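Group members: Sabina Munasinghe, Thenmozhi Kaimal, Brijesh Solanki, Rutilio Cervantes
Supervisor: Halvard Engebretsen

# Reuse of Clear Plastic Drinking Cups in the Student Cafe

## 1. Background

Our project started in September with a simple observation. The cafe in our building, Rullo, sells cold drinks in clear plastic cups. Most customers drink for a few minutes and then throw the cup away. The manager told us that the cafe orders 3,000 cups for one term, and she wanted to know if the same cup could be used more than one time inside the building.

We decided to study two questions. First, which part of the cup becomes damaged when people use it and wash it again? Second, would customers accept a cup that has been used before?

We did not study hygiene in the laboratory. This needs equipment and permission that we did not have, and therefore we cannot say that a washed cup is safe. Our report is only about the shape, the clearness and the opinion of the customers.

## 2. The cups

We compared two types of cup. The first type is the one that Rullo uses now. It has a thin smooth wall from top to bottom. The second type came from a supplier called Jestov. It is the large size, and the wall is divided in different zones. Under the rim there is a band of narrow horizontal ridges, then the wall is smooth in the middle, and near the base there is one molded band.

Thenmozhi made drawings of both types before the tests. From the drawings we made a small vocabulary, so that all of us would write the same word for the same place: rim, ridge zone, middle wall, lower band, base. In the first week we had used "top" and "edge" with different meanings, and some notes had to be written again. 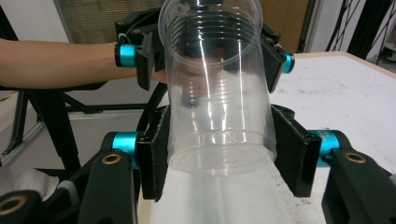
**Why does a thin cup have ridges under the rim?**

Ridges make a thin wall stiffer. A flat sheet of plastic bends easily, but the same sheet with folds or waves resists bending much better. In a cup they help the upper part to keep its round form when a person holds it, and they also give the fingers a better grip.

## 3. Method

Brijesh collected used cups from the cafe with a box next to the trash bin. The box had a sign asking customers to leave the cup without straw and without ice. In total we collected 729 cups of the first type. Cups with a crack or a folded rim were put in a separate bag and recorded as damaged on arrival.

The Jestov cups were new, and we had only 13 of them. We gave them to students in our department, who used them for cold drinks and brought them back to us at the end of the day.

All cups were washed by hand with a soft sponge and normal dish soap. We dried them upside down on a rack. After each wash, two members looked at every cup against a sheet of printed text and wrote down scratches, cloudy places and changes of form. We did not use a dishwasher, as the one in the department kitchen bent two cups in a trial before the project.

## 4. Results

In the first type, the rim was the weakest place. Many cups were oval instead of round after the second wash, and then the lid did not close well. The base kept its form in almost all cases.

The Jestov cups stayed round for a longer time. The damage we found was mostly in the middle wall, where the surface is smooth and small scratches are easy to notice. It was more difficult to clean the ridge zone. Juice with pulp stayed between the ridges, and Rutilio had to use a small brush for it.

For the customer opinion, we prepared a short form on paper and left 800 copies at the counter. The number that came back was lower than we hoped, and many were only half filled in. The most common comment was that a cup should look completely clear. People accepted a small change in form more easily than a cloudy wall.

## 5. Problems and limits

The two groups of cups are very different in size, so the comparison is weak. We also did not control how people used the cups at their desks. One Jestov cup was used for pens during several days, and we removed it from the results.

Another limit is that the person who washed the cups sometimes also did the checking. Mr. Engebretsen pointed this out in the middle of the project, and from that time we changed the roles.

## 6. Suggestions for the cafe

We suggest that Rullo first try a refill offer, where the same customer keeps the same cup during one day. For this the present cup is good enough. If the cafe wants to collect and wash cups, a stiffer cup should be considered, and a brush must be included in the cleaning work. The question of hygiene should be given to a qualified person before any cup goes to a second customer.

The drawings and the filled forms are kept in the project folder with Sabina.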